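Packing & Shipping Help > Small parcels > Boxes and fillers

Coiled power cords keep springing open in shallow mailer boxes. What am I doing wrong?

Posted by Edith Pacheco, June 1, 2025
98 views

Hi all! So I've taken on the packing of spare power cords and I'm getting a bit grumpy about it. We put one cord in each box, the shallow brown corrugated kind that arrives flat and you fold up yourself, with the lid attached along the back and the little rounded tabs that tuck in. The order is for 76 cords (the heavy black kind with a big three-pin plug on the end) and they all need to go out to Nona, who are fussy, bless them, and have already sent one batch back in March because the lids had popped up in transit.

My trouble is this. I coil the cord, it looks lovely, I put it in, I turn to get the lid and by the time I turn back it has relaxed into the corners and the plug is sticking up. Then the lid bows. If I tape it down it looks awful, and if I don't, well, see above. I've tried coiling tighter and that makes it worse, if anything.

Also, should I be folding all the boxes first and then filling them, or doing one at a time? I've been doing one at a time and my table turns into a mess of half-folded cardboard. I have a cloth down because the table top is slippery and the flat boxes slide all over the place otherwise, but the cloth bunches up when I push on it. Any ideas welcome, I'm not precious about how I do it!

Octavio Lozano
Marked helpful by 2 people

Tighter is the wrong direction, you've spotted that already. A thick cord has a bend it likes, and if you force it smaller than that it'll fight you all the way to the customer. Hold the plug in one hand, let the cord fall into the loop size it wants, and then squash that loop into an oval with your palms. An oval lies down in a rectangular box much better than a circle does. Long side of the oval along the long side of the box.

Then the plug. Put it in FIRST, prongs facing a side wall and lying as flat as you can get them, and let the coil sit next to it. If the plug goes in last it always ends up on top and that's your bowed lid right there. Pins pointing up will also dent the lid from the inside, and I bet that's part of what Nona complained about.

One twist tie around the middle of the bundle. You can use paper-covered ones if they're fussy about plastic. I use the Clallance ones that come on a reel, they're nothing special but they hold. Skip rubber bands, they go sticky.

On the folding: fold a batch, fill a batch, close a batch. I wouldn't fold all 76 at once unless you've got somewhere to put them, because open boxes eat space like crazy. Do as many as fit on the back half of your table and keep the front half for your hands. Flat ones stay in a stack on a chair or a shelf beside you, off the table completely. That one change will probably fix most of the mess.

Santeri Mäkelä

get a bigger box

Waqas Khokhar

I don't agree with the bigger box, sorry Santeri! More room means the cord moves more, and then you're buying filler as well. I'd only go up a size if the lid won't close with the cord tied and the plug lying flat.

Two things to add to what Octavio wrote. When you fold those mailers, run your thumbnail down every crease before you stand the walls up, including the little side flaps. If you skip it the walls lean outward and the lid never meets them properly, and you'll blame the cord when it's the box. I did this for ages at Hernau before an older colleague took the box out of my hands and showed me (a bit embarrassing, I'd been there a while by then).

And the cloth: clamp it or tuck it. I use a couple of spring clips on the far edge and pull it toward me. Or swap it for one of those thin rubbery drawer liners, which grip the cardboard and don't wrinkle. You can get it by the roll and cut it to fit.

Oh, and keep the untied cords in their own box off to one side, the same side as your coiling hand. Pull by the plug, slowly. If you pull from the middle of the pile you get four of them.

Edith Pacheco (original poster)

Thank you both, and Santeri, ha. Plug first! I never once thought of that. I'll try the oval and the ties and report back.
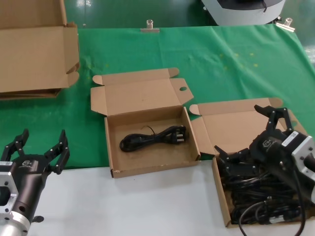
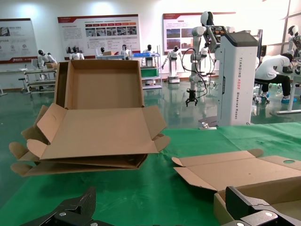
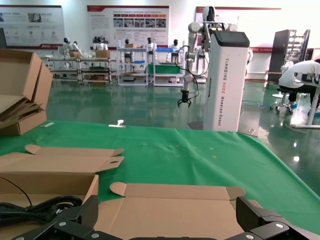

Cardboard boxes on the green cloth.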